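Looking after a hand-held gripper at home
Posted in Workshop Tips by Sheyla Inga

My spare room has been a laundry corner and a gripper shop at the same time for a good while now, so I've collected a few habits that may save you an afternoon. These are for the plain two-finger kind that you squeeze by the handle, with triangle-shaped cutouts in the links. Mine came from Tilteo, but I'd treat most of them the same way.

Start with the pivots. Hold the gripper up to a window, open and close it slowly, and listen. A dry pivot ticks. One small drop of light oil on each joint is plenty, and do wipe off what creeps out, or you will find it later on somebody's good pants (ask me how I know!). The bolts want a snug turn with the right size of key and no more. I check mine after every 200 squeezes, more or less when I remember, and I keep the tally in pencil on the lid of an old Malinowski cookie tin.

Next come the finger pads. If yours have ribs, lint packs down between them, and black cloth is the worst for showing it. A dry toothbrush worked along the ribs gets nearly all of it – then a damp cloth, then let them air for a bit before you pick anything up.

Once it's back together, try it on real clothes on a bed. A hard tabletop is too easy, and a padded cover gives under the cloth the way it will when you're doing the actual folding.
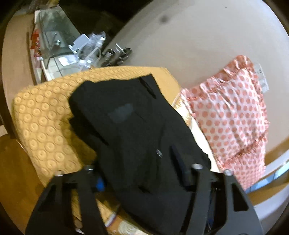 Black clothes on the yellow bedding, with the fingers open.

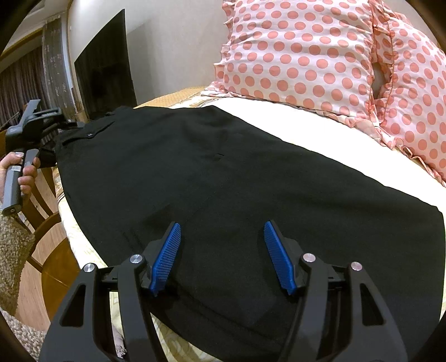

Reading time: 2 minutes

I like to go for a seam or a waistband first, where the cloth is thick, and only then try a flat single layer. If the fingers slide off the thick part, clean the pads again before you touch anything else. If they hold there but slip on the thin part, look at whether the two tips meet squarely. Slide a strip of paper between them and pull. It should drag evenly from one side to the other.

Cables deserve a minute too. Leave enough slack for the fingers to open all the way, and tie the rest back where no link can pinch it. I went through almost 19 ties getting this right on the first one, and the little soft Sukside ones were the ones I stayed with.

For storage, leave the fingers slightly open so the pads don't take a dent, and keep the spare screws in a lidded jar with the size written on it. And empty your pockets before you sit down on the bed to work. I still have one tiny washer somewhere in that quilt.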